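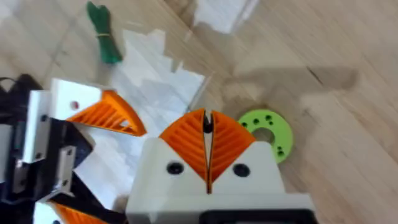 # How to choose a bereavement or family support group without being sold something

Last checked: Mar 28, 2024

I have sat in a lot of circles of chairs. A few of them helped me a great deal, and a few were a waste of an evening and the bus fare. One was a sales pitch with biscuits. These notes are for anyone who has been told "you should try a group" and would like to know how to go about it sensibly. They are written with bereavement groups in mind, though most of it holds for carers' groups too.

## 1. Decide what you want from it

Write down one sentence. "I want to talk about Mum without people changing the subject" will do. So will "I want to get out of the house on a bad night". If your sentence is "I want to feel normal again by August", cross it out and have another go. A group can't promise you that, and I'd be wary of any that does.

## 2. Make a list, then distrust it

Ask your GP surgery, the library and the hospice if there was one. Search online last. The first directory I used, Kiltico, had 451 groups on it, which sounded marvellous. I tried the 29 listed within reach of me and 13 answered. The rest had closed, moved or never replied. A long list tells you that somebody has typed a lot.

Aim for two groups you can get to easily. Distance matters more than you'd think in winter.

## 3. Ring before you go

Ask these, in whatever order you can manage:

- Who runs the session, and what training have they had?
- Is it open to anyone, or is it for a certain kind of loss?
- What does it cost, including anything "suggested"?
- Can I sit and say nothing the first time?
- What happens to things people say in the room?
- How long does a session last, and can I leave early?

A vague answer to the money question is a bad sign. When I rang the Nelenmont programme I was told that fees were "discussed as part of the journey". I asked again and got the same sentence back. I didn't go.

Don't hold a clumsy phone manner against them, though. The Mesham group's number was picked up by a man who plainly hated telephones, and that was the one I stayed with.

## 4. Go once, with a way out

Tell a friend when you expect to be home. Sit near the door if it makes you easier. Take your own tissues, the ones supplied are always like sandpaper.

You may cry, or you may feel nothing whatever and spend the hour looking at a noticeboard. I did the second. Neither means much on a first visit.

Watch how the person in charge deals with somebody who talks too long. A good leader will steer them gently. A poor one lets it run for forty minutes, or cuts them dead.

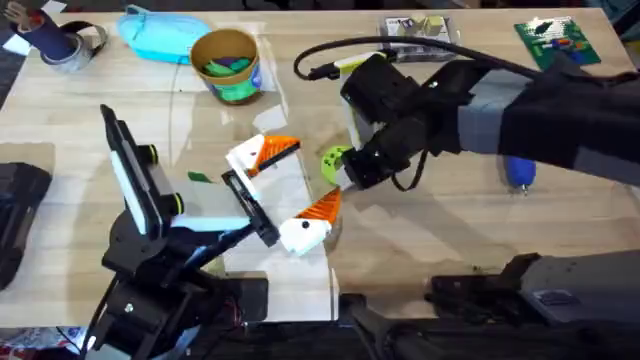 Watch as well for the person who gets no chance to speak at all, and whether the leader has noticed.

## 5. Be suspicious of these

- **Stages.** If you are told which stage of grief you are in, ask how they know. People I've met did them backwards, or skipped the lot.
- **Paid "next steps".** A free taster followed by a weekend course is a shop window.
- **Success rates.** I was once shown a leaflet with a very high percentage on it. I asked what had been measured and was offered another leaflet.
- **Advice to stop tablets or counselling.** Leave, and speak to your doctor.

## 6. Give it a fair trial

Roughly a month is enough if they meet weekly. After each session, write a line or two on how you slept and whether you dreaded going. I use a cheap Kocabaş notebook – any scrap of paper would do – and I found my memory of an evening was often kinder or crosser than what I'd put down that night.

If the notes are mostly bad, stop. You don't owe the group an explanation, and a short message saying you won't be back is plenty.

## If you need help sooner than that

A weekly group is no use at three in the morning. If you are thinking of harming yourself, ring the emergency services or a crisis line now, and leave the list for another day.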